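Prandwood Tree Watering Bags: One Season, Mostly Leaks

I have been suspicious of tree watering bags since the first one I saw, zipped around a street maple like a green sleeping bag and bone dry inside. The pitch is always the same. Fill it up, walk away, let it drip, and your young tree gets a deep soak while you do something better with your evening. A soaker hose and a kitchen timer do that too, and I already own both.

But we put in 8 young trees on our lot, most of them well past the reach of the hose, and last June was dry enough that I gave in. I bought the Prandwood set, which comes two to a box for $49. I used them on a pair of swamp white oaks by the back fence and kept watering everything else the way I always have. I paid for them myself. Prandwood does not know I exist, and after this they may prefer it that way.

What you get

Two bags, a folded instruction sheet, and a small packet of patches. The patches should have told me something. The bags are a heavy green plastic with a zipper up one side and a fill slot near the top. The box says "season-long durability" without saying which season or where.

The instruction sheet covers filling in three sentences and then spends the rest of the page on why you might want a second set. There is nothing about clay versus sandy soil and nothing about how often to refill. There is also nothing about mulch, and mulch matters a lot here because the bag sits right on top of it and presses it flat against the trunk. Any arborist will tell you to keep mulch off the bark. I ended up raking mine back into a ring every time I moved the bag.

Filling them

This is where I lost patience. The fill slot is wide enough for a hose end, barely, but it has no stiffener, so it folds shut as soon as the water pushes on it. You need one hand to hold the slot, one to hold the hose, and a third to lift the bag by its strap so it fills evenly. Lift too soon and the water slumps to one side. Lift too late and you can't lift it at all.

With a bucket it's worse. I carried buckets for the first two weeks, since the whole point was that these trees are out of hose range, and I poured a fair share of each one down my boots. Then I bought 600 feet of secondhand hose from a nursery that was closing. Yes, I see the problem with that. Once I had a hose that reached the fence I no longer needed the bags. I kept going anyway to be fair to them.

Do they drip?

At first, yes. Each bag has a couple of pinholes in the bottom and the water came out slowly, close to the 7 hours the box promises. I pushed a long screwdriver into the ground the next morning, the way I check all my trees, and it went in easily on both oaks. No complaint there.

By the middle of the summer one bag was taking two days to empty and the other was done before lunch. Our water has a lot of iron in it and I expect the slow one had clogged. A pin cleared it for a week. The fast one had split along the seam below the zipper. I used a patch, and the patch held until I filled the bag again. I used a second patch and some language.

A bag that empties fast is a real problem if you trust it. You drive by, you see that it's flat, you figure the tree got its drink. What it got was a puddle that ran off down the slope. Check the soil, whatever gadget you're using.

The bark

I took the bags off every ten days or so and looked at the trunks. On the smaller oak the bark under the bag was damp and soft-looking, and there were earwigs. Lots of earwigs. Prandwood's website says to remove the bag "periodically," which is a word that could mean anything. If you leave one on from spring to fall, and I know people do, I would expect trouble.

My neighbor Prodromos Petridis has used the Altix ring, the kind that lies flat on the ground like a donut and leaves the trunk alone. He likes his. I borrowed it for a weekend and the drip was even, though it's hard to tell how full it is and his dog had already chewed one corner. If I were forced to buy something in this category again I'd start there. He also swears by the Rururier soil probe, and I remain unconvinced that it knows anything my screwdriver doesn't.

Customer service

I wrote to Prandwood about the split seam. I got an automatic reply the same day and a human one eleven days later, asking for a picture of the seam, the box, and the receipt. I sent all three. They offered me a discount on another set. I asked for a replacement bag instead and that was the end of the conversation. Giannakopoulos Garden Supply, where I bought them, took the whole set back without an argument, so credit to them, and that's the only reason I'm not out the money.

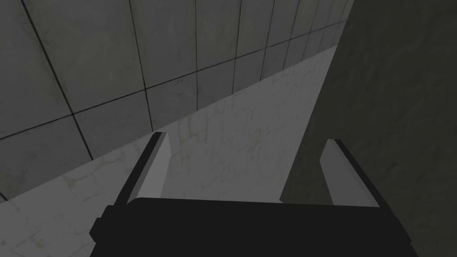

Gripper, simulated view.

Would I tell you to buy them?

If you have one tree, it's young, the ground is level and you can't get a hose to it, maybe. Take the bag off at least once a week, look at the bark, clear the holes, and put it away before it freezes. By the time you've done all that you could have stood there with a bucket that has a small hole drilled in the bottom. I have four of those now. They cost me nothing but the drywall compound that came in them.

For evergreens with low branches, skip it. There's no way to get the thing around the trunk without breaking something. Same goes for multi-stem trees like river birch or serviceberry, unless you zip it into a loop off to one side, and then it falls over.

For older trees it's useless. The roots that need the water are way out under the drip line and the bag soaks a spot the size of a trash can lid right at the trunk. I've seen them on mature oaks in front of office buildings and I can only guess that someone had a budget to use up.

Good: slow drip when new, zipper still works, fair price if they lasted.
Bad: seams, fill slot, instructions, earwigs.

Two stars out of five. Both oaks are fine, and so are the six trees that never had a bag.

Posted Thu 30 January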